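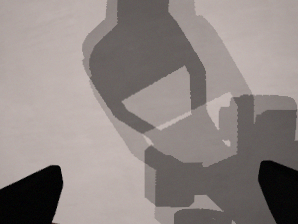
Belimton Delays Order for Robot Picking Cells, Publishes Its Buying Terms

Simulation results will no longer count toward a purchase decision, company says

GOVHAM (Tuesday) – Belimton, which packs and ships replacement parts for household and garden equipment, said today that it will not place a full order for robot picking cells this budget year. The company will pay for one trial cell at its Govham warehouse and decide on the rest after the trial is over.

The original plan called for 34 cells. It was drawn up after two suppliers, Martinelli and Brurkska, showed computer simulations of a two-finger gripper working over a flat surface with parts in flat shades of gray, some of them overlapping. Both suppliers quoted a price per cell and a payback period based on those simulations.

Belimton's purchasing office does not accept either payback period.

"A simulation is a drawing that moves," the company said in a statement. "We are glad to look at it. We are not going to sign for 34 machines on the strength of it. Our bins have oil, torn bags, bent tabs and labels that have come unstuck, and we asked both suppliers how those were modeled. We did not get an answer we could put in a budget."

The company said simulation has its uses in planning. It can help a buyer see early on whether a gripper has room to get its fingers down beside a part, and it costs far less than tying up a real cell for the same question. Belimton will keep asking for it at the first stage of talks. It will carry no weight in scoring after that.

What the trial will cover

The trial uses 181 part types pulled from regular stock. Belimton's warehouse staff will choose them, and the suppliers will not see the list ahead of time. Parts will be dumped in the bin the way they arrive from receiving, with no sorting or spacing.

A pick counts only when the right part lands in the right tote with no one stepping in. Time spent by a worker clearing a jam, resetting the cell or turning a part over will be charged against the cell at the normal hourly rate. Earlier quotes left that labor out.

The trial will run on all shifts, including nights, when there is no supplier engineer in the building.

Changes to the budget

Belimton has set aside 40 percent of the original project money for the trial, floor work, guarding, training and spare fingers. The remainder goes back to the general equipment fund, where conveyor repairs and two overdue dock doors will compete for it.

The company also reworked the way it figures the cost of a cell. The old worksheet had a line for the robot and a line for installation. The new one adds software fees for each year of use, the cost of teaching the cell a new part, floor space, and the cost of running the old manual station alongside until the cell can be left alone. On the new worksheet, the payback period in both quotes grew by about 4 years. Belimton has sent the worksheet to both suppliers and invited corrections.

"We may be wrong on a line or two," the statement said. "If so, show us with a number from a working site."

Terms for suppliers

Suppliers that want to stay in the running must agree to the following before the trial begins:

Simulated and real results are to be reported on separate pages, and each page labeled as one or the other.

Software fees are to be fixed in writing for the life of the cell.

Any pick rate quoted must include failed attempts.

Belimton keeps all records from the trial cell and may show them to other buyers.

Bids for the trial are due in September. No jobs at the Govham warehouse are affected by the trial, and manual picking stations will stay open throughout. Belimton has not set a date for a decision on further cells and said it may decide to buy none.

About Belimton

Belimton supplies replacement parts to repair shops and home owners from its warehouse in Govham. Questions on the trial terms should be sent in writing to the purchasing office.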